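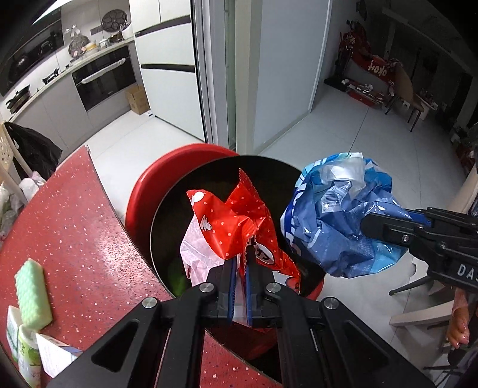

Sorting Packaging Waste in the Shared Kitchen

The shared kitchen at Flellasthorpe House produces more packaging waste than any other room in the building, and most of it is film: snack wrappers, bread bags, produce bags and the outer covers of multipacks. Residents are asked to deal with this material at the counter, as they cook and eat. A crumpled wrapper or a plastic bag, such as the red one with white polka dots and the blue and white one held over the round red bin, belongs in general waste and may go directly into the black liner. The same applies to most soft plastics. The procedure below explains what to check first, how to line and empty the bin, and how to keep the area around it clean.

Before you begin

You will need a black liner of the correct size, a sponge, dish soap and a dry cloth. Liners are kept in the drawer nearest the refrigerator. Please take one at a time. If the roll is nearly finished, write "liners" on the supply sheet inside the pantry door so that Gwenllian Parry can include it in the next order.

Step 1. Empty the packaging

Shake crumbs and leftover food into the food scraps pail. Wrappers from chocolate, chips and cookies need no rinsing. Bags that have held raw meat or fish should be tied closed inside a second bag before they go in the bin, and should be taken out the same evening.

Step 2. Decide where it goes

General waste (round bin): snack wrappers, candy wrappers, chip bags, plastic produce bags, cling film, used paper towels, and any bag with a paper label that will not peel off.

Paper and cardboard (hallway rack): cereal boxes, egg cartons and delivery boxes. Flatten boxes before placing them in the rack. Remove tape where it comes away easily. Greasy pizza boxes go in general waste.

Bottles, jars and cans (crate on the back step): rinse, drain and replace the lid. Pump tops from soap bottles must be taken off and placed in general waste.

Clean shopping bags: fold and return them to the hook by the door for reuse.

If an item is made of two materials that cannot be separated by hand, treat it as general waste. Questions about a particular item may be sent to the house office.

Step 3. Reduce the volume

Press the air out of bags before dropping them in. Long wrappers may be folded in half and tucked into one another. Large bags can be rolled tightly from the closed end. Do not push waste down with your hands, as broken glass and can lids are sometimes thrown away by mistake. If the bin looks full, change the liner.

Step 4. Change the liner

Gather the edges of the full liner and lift it straight up. Stop if it catches on the rim and free it before continuing. Tie the top with a double knot and carry the bag to the outside containers by the Meredith Lane gate. Bags may not be left in the hallway or on the back step overnight.

Wipe the inside of the bin before fitting the new liner. Open the liner fully, lower it until it touches the bottom, and fold the top over the rim on all sides. Smooth the fold so that the opening stays clear. A liner that sits too high will slip down under the weight of the first heavy item.

Step 5. Clean the rim and the counter

Use a damp sponge with a small amount of dish soap on the rim, then dry it with the cloth. Wipe the edge of the counter nearest the bin in the same way. The sponge used for this job must not be used on dishes. Replace it every 2 weeks, or sooner if it smells or begins to come apart.

Once a month the bin should be carried outside and washed with hot water. Let it dry completely before it is lined again. From June until the end of summer, residents are asked to do this every 10 days.

Common problems

Odor. This is usually caused by food left in bags. Change the liner, wash the bin and sprinkle a spoonful of baking soda in the bottom before relining.

Torn liner. Place the torn liner inside a new one while it is still in the bin, if there is room, and lift both out together.

Fruit flies. Empty the food scraps pail as well as the bin, and check behind the counter for fallen peel.

Missed collection. Report it to Cuiping Xiong at the house office before noon on the following day. The office is in Room 13.

These instructions also apply to the second-floor kitchen at Farnulley House.

Last revised November 25, 2025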